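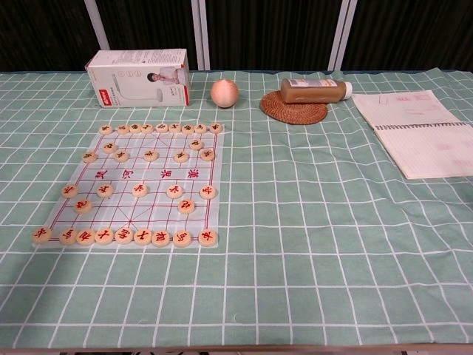 Chinese chess board on the green tablecloth.

Registering my drone, and the battery problem
May 30, 2026

I bought a used drone in December from Ettore Lombardi, who was moving up to a bigger one. It weighs 574 grams with the battery in, so it had to be registered before I could fly it outside. I put that off for most of the winter. The form itself was short. The number goes on the outside of the body, and I wrote mine on a strip of white tape next to the battery door.

The batteries were more trouble. Ettore gave me three. Two of them hold a charge fine. The third reads full and then drops to half a few minutes after takeoff. I looked at the log in the app and it has been through 223 charge cycles, a lot more than the other two. One side was also starting to puff up. I took it to the drop-off at Drerkemico, where they take lithium packs if you tape over the contacts first.

A new one from the maker costs more than I wanted to pay. Despina Sima flies the same model and told me to stay away from the cheap copies, after one of hers wouldn't latch all the way. I ordered the real one and I'm still waiting for it.

In the meantime I fly with two, and I land when the battery gets to 30 percent. My usual spot is the field behind the Millet farm. Josiane Millet said it was fine as long as I stay away from the horses. The wind comes up there after lunch, so I go early.

Last week I practiced figure eights with the nose pointed toward me, and I still turn the wrong way about half the time. Loïc Leclerc says to try it in the simulator first. I downloaded it last night but haven't opened it yet.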